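4.2 What gets left on the shelf

The inventory in Section 4.1 treats a shared cabinet as a place where things are stored. Anyone who has used one will have doubts about this. Over the study period the residents of the Okance building logged 1,259 placements, a placement being any occasion on which an object was put on a shelf and the door closed (or, very often, left open). Of the objects involved, 226 were still in the cabinet when logging ended in December. We had expected these to be the useful ones.

They were mostly single objects. A single object is hard to file. A box of printer paper has obvious neighbors, and people will walk some distance to put it with them. A lone glove or half a roll of tape has no neighbors, so it goes where the hand happens to be when the door opens, and the hand happens to be at chest height. Lower and middle shelves took nearly all of the single objects, while upper shelves took boxes, things in bags, and on one occasion a folding chair that two residents later denied owning.

We coded each remaining object by what residents said it was doing there. The codebook went through several drafts. The first had a category called "stored" and a category called "abandoned," and the two coders agreed on very little, since the same umbrella can be either one depending on the weather. The final version uses three codes: claimed (someone says it is theirs), known (someone says whose it is), and furniture. The last code was proposed by Tzu-hsuan Fang for objects that residents described as part of the cabinet, and it was meant as a joke until it turned out to be needed. A dead stapler on the Trududow landing was coded as furniture by every resident we interviewed. One of them dusted it.

Drinks deserve their own paragraph. An unopened drink is claimed more firmly than any other kind of object, including a set of house keys. Residents who could not say who owned the cabinet itself could name the owner of a can of soda at once, along with the date by which it ought to be gone. There were 59 drinks in the log. None of them was coded as furniture, although one carton of oat milk on the Cisum floor came close and was removed on other grounds.

Labels were less helpful than their authors hoped. We found text labels on shelf edges in every cabinet that had been assigned to a team, and in most cases the label named a thing that was on a different shelf. Stickers with no words on them fared better — nobody can disobey a ghost. Residents used them as landmarks in speech ("left of the little man," "under the blue one"), and these directions were understood by people who had moved in that same week. We did not ask what the stickers had originally been for. We did ask whether they should come off, and the answer was no.

Doors matter too, though we were slow to see it. Our logging sheet had no column for them until the second round of visits. A double cabinet has two doors and most people open one, which means that half of the shelf is in practice a different shelf. Single objects collected on the side that got opened. In the Cárdenas wing, where the right-hand doors ran into a radiator, the right half of each cabinet was close to pristine and the left half was a matter for negotiation. With both doors wide open the compartment looks larger than anyone remembers it being, and a small object in it looks a good deal smaller.

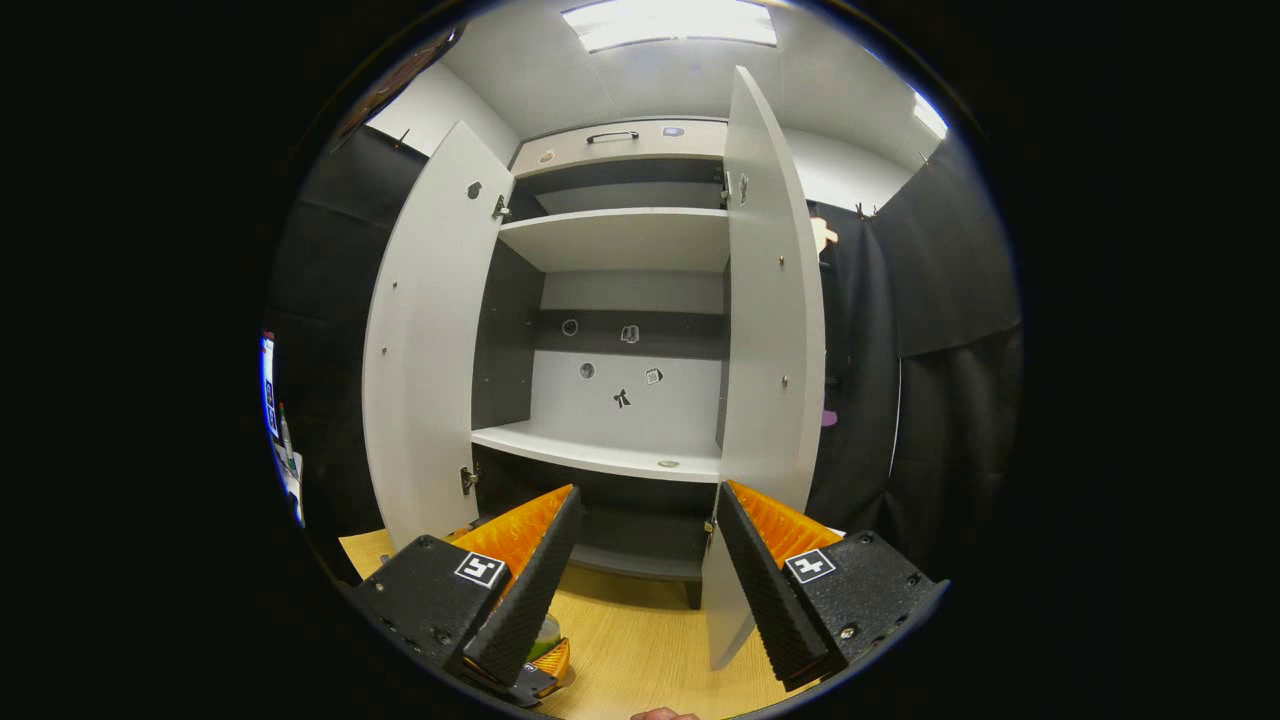
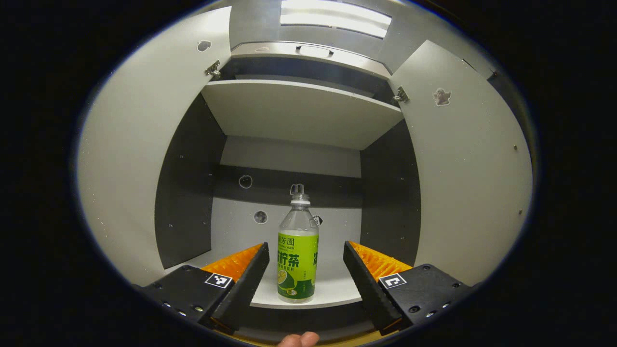 Figure 4. Cabinet interiors with both doors open and an upper shelf in place; stickers on the right-hand doors. First picture: flat round disc toward the right of the lower shelf. Second picture: bottle of lemon tea in the center of the lower compartment.

We then asked residents to clear a shelf of their choice. The instruction was deliberately thin, and 8 residents agreed to do it while talking aloud. All of them began by moving objects within the shelf, and only later did anything leave it. The usual order was to push everything to one side, wipe the bare side, push everything back, and wipe the other. At this point several residents announced that they were done. Asked about the objects, one replied that those had been fine all along and that the shelf was what had been bothering her.

Those who went further removed claimed objects first. This surprised us, as we had assumed that an object with an owner would be safer than one without. The reasoning, as residents gave it, was practical: a claimed object can be handed to someone, and the shelf is then emptier. A furniture object can be handed to nobody. It would have to be thrown out, and throwing it out would mean deciding that it was trash, a decision each resident felt belonged to whoever had been in the building longest. The person who had been in the building longest told us the same thing about the person before him.

The wording of the instruction had some effect. "Clear the shelf" produced the sequence above. "Empty the shelf," tried later with the same residents, produced actual empty shelves, along with a crowded hallway and one complaint. We return to the hallway in Section 5, where the stapler also makes a second appearance.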